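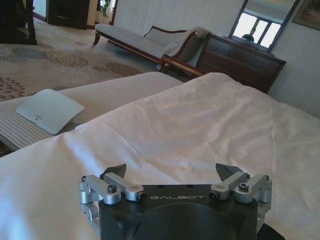 I've been cleaning rooms at the Arberg for a long time, and if you'd told me I'd be writing up the robot for the staff newsletter I would have laughed and gone back to my cart. But I got asked, so! We started in January, and most of you on the other floors have only heard the rumors. It practices in a room with the dresser, the gray chaise and that flowery carpet, and the little white card stays out on the striped runner the way we'd leave it for a guest. The guests don't go in there, so please stop telling them it brings the towels.

Right now the job is cloth. Laying it out on the duvet, folding it, squaring it up, over and over. It's black cloth on white bedding, and I can tell from the doorway if a corner is off (I can't help it, I look).

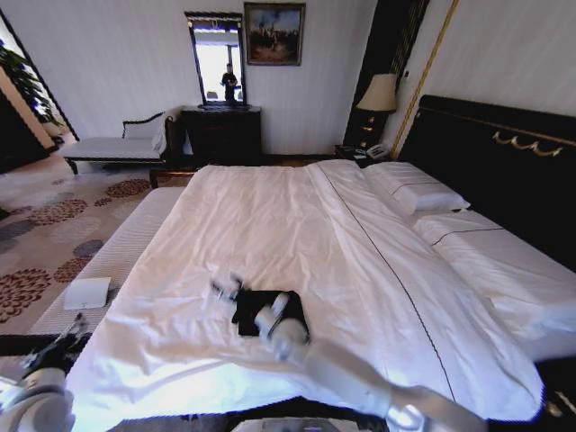
The folks from Ulska set a goal of 1,000 folds before we talk about anything else, and after that it's 2,000 with different fabrics. I do 100 pillowcases before lunch on a full day, so I wasn't too impressed by the number - but then I don't have to learn it from scratch either.

What changes for us? For now, 4 of us get an hour off the floor each shift to sit in, say what looks right and what a guest would complain about, and write it down. That hour is paid the same. Our hours on the schedule stay as they were, and management put that in writing, which I asked for twice. Checkout rooms, bathrooms and anything with a guest's things in it are still ours. If it ever gets good at the flat stuff, the idea is that it takes some of the folding down in the linen room, and my shoulders would not mind one bit.

I do have worries. The Trurnau hotel tried something like this and people there felt they heard everything last. So bring your questions to the break room and we'll get them to the Mbeki office too, not only to our own manager.
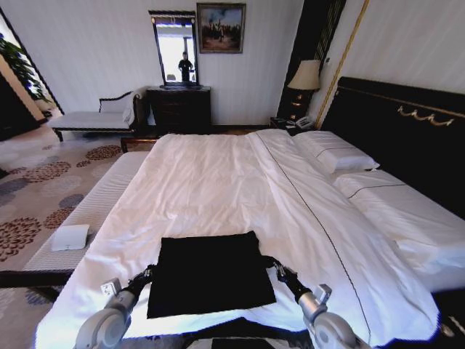 Sign up to sit in

The sheet is on the board by the linen room. Put down your floor and which shift you work, and bring comfy shoes, there's a lot of standing!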